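Keeping the Pair in Step

Tibor Csizmadia starts his Monday on his knees. The two-arm cell he looks after at Tuvon's shop in Pristport works at floor level, on gray carpet, and there is no good way to check the grippers from a chair.

"People ask me for the maintenance manual," he says. "It's a notebook. The first page says look at the screws."

The cell does pick and place with play food: take something out of the basket, set it on a plate, put it back. It has logged 2,028 runs under Csizmadia, who took over from Gianni Bortolotti in April. Bortolotti built the original mounts and still comes by when something cracks.

Csizmadia begins with the fingers. He opens each gripper all the way, closes it on a strip of paper and pulls. If the paper slides out on one side, the fingers aren't meeting evenly, and he loosens the fitting, squares them up and tightens again. "Quarter turn at a time. I stripped one my second week by being in a hurry."

Cables come next. He moves each arm by hand through its full reach with the power off and watches where the cable goes. "You want slack in it. Too much and it catches on the tray. Too little and it pulls on the connector, and then you get a joint that drops out once an hour and works fine whenever you're watching it."

That fault cost him most of a week. The dropouts started at run 432, and he swapped a motor before he thought to swap the cable. Veronika Oláh, who writes the control software, found it by plotting the errors against the joint angle. "She had it in an afternoon," he says. "The motor was good. I put it back in."

Calibration takes longer than the rest together. Both arms go to a rest position, he zeroes the joints, then he sends each one to the same point above the plate and compares. When the arms disagree, he does the zeroing again before touching anything else. He used to correct the difference in software, and after a while the corrections had corrections.

The wrist camera gets a wipe with a dry cloth and a check that its mount hasn't turned. He keeps a saved picture from a good day and lines the new one up against it, using the rim of the plate. "If the rim is off, the mount moved. It's nearly always the mount."

Does the carpet cause trouble? "Lint," he says. "It gets in the finger joints. I use a soft brush – a paintbrush, the cheap kind."
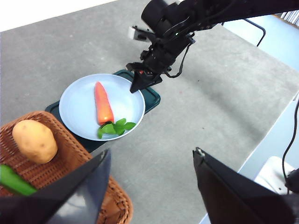 "And the tray creeps. Every time a finger touches down a little hard, it shifts, and after a hundred runs your plate is somewhere else. I put it back at lunch and again before I leave. Oláh wants me to bolt it down, but then the fingers take the hit, and I'd sooner move a tray than replace fingers."

Spare fingers are in a drawer by the door, bagged in pairs. He writes the run number on the bag when a set goes in. The current set went in at run 611 and he expects to change it soon.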